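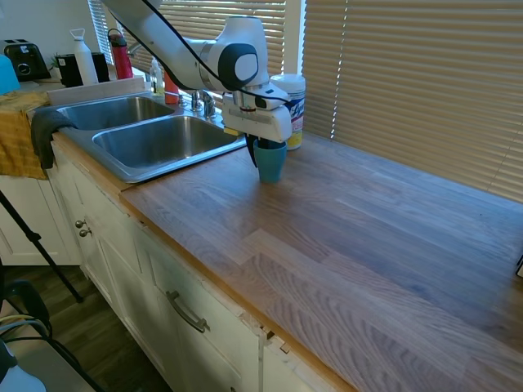 The arm with a teal cup at the kitchen sink station.

Open Day at Stastora: Questions and Answers

We receive many emails before the October open day, so we collected the answers on one page. If your question is missing, please write to Gemechu Gebretsadik at the visitor desk.

When does it start?
Doors open at 10:00 in the morning. The last group goes in at 15:30. One visit takes 57 minutes, including the short talk at the beginning.

Do I need a ticket?
Yes, but it is free. We have 161 places for the whole day. Last year they were gone in one week, so please reserve early.

What will I see in the kitchen?
The robot arm works with usual household things, for example a plastic cup, on a wooden countertop next to a double sink. Cyprian Ostrowski leads this station and explains each task before the arm begins it.

Why a real kitchen and not a laboratory table?
A kitchen has sunlight through the blinds, towels on the edge, bottles behind the sink. We want that visitors see the arm in such a place, because homes look like this.

Can I touch the robot?
Not while it is moving. After each demonstration the arm is switched off and you may come closer — children only together with an adult.

Can I bring my own cup?
You can, and many people ask this. It should be empty and not made of glass. We cannot promise that the arm will pick it up. Bogdan Brzozowska decides at the station which objects are suitable.

Is it loud?
No. You can talk normally next to it.

May I take photos?
Yes, without flash. Please do not lean over the counter for a better view.

Is there parking?
We have 38 spaces behind the building. When they are full, use the street in front of the Lis bakery and walk five minutes.

In which language is the tour?
In English. Ksawery Grabowska also leads one group in Polish at 13:00 — please choose it when you reserve.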